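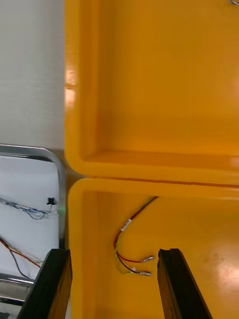
Figure 4. Lead bundle with crimped terminals, lower compartment.

Loading parts on the Ellow cell

1. Stop the cell and open the gripper fully.
2. Lay the leads flat, with the terminals spread apart.
3. Check each crimp. Replace any lead with a loose terminal.

Caution: Do not lift a bundle by its terminals.

4. Set one solenoid on the tray floor with its cable free.

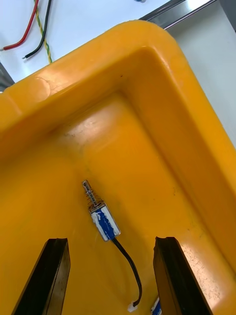 5. Jog the arm down at 15 mm/s and stop before the fingers touch the plastic.
6. Save the position as point 377.

Note: Wipe dust from the trays before teaching a new point.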